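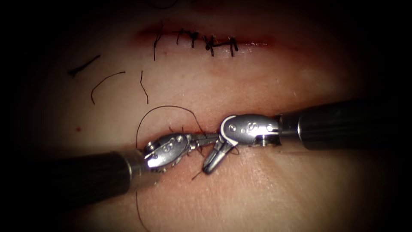 Suture practice pad, four stitches along the upper line

From: Thilini Saha
To: Kumarasinghe Netball List
Date: July 29, 2023
Subject: Re: Summer league, who's worth watching?

Hello all,

Thanks for getting this going, I've been itching to talk netball for weeks!

> I've only seen Mostodport play once and they looked
> ordinary to me. Are they really favourites? And has
> anyone got a good word for Jelex after last summer?

Oh, go and see Mostodport again, please! Their goal shooter has put away 638 this season and she makes it look like posting letters. The feed into the circle is so quick now that I keep missing it (I was pouring tea for one of the best goals of the year). They've won 7 on the trot and I can't see who stops them before the semis.

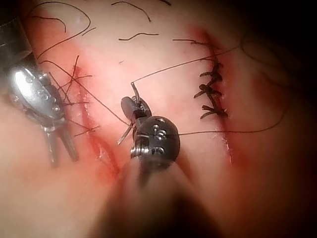 As for Jelex, yes, I have several good words. Last summer was grim, but the new wing defence reads a centre pass better than anyone in the league, and they've kept the same back three all through July. They lost to Skirnotex by a single goal with a player off the court, and I came home happier than I do after most wins.

The Skirnotex return match drew 1,011 people, by the way, and the noise in that hall was wonderful. My ears rang all the way to the bus.

My four for the semis are Mostodport, Skirnotex, Jelex and the university side, in that order. Send me yours and I'll put them all in one message before the next round.

Thilini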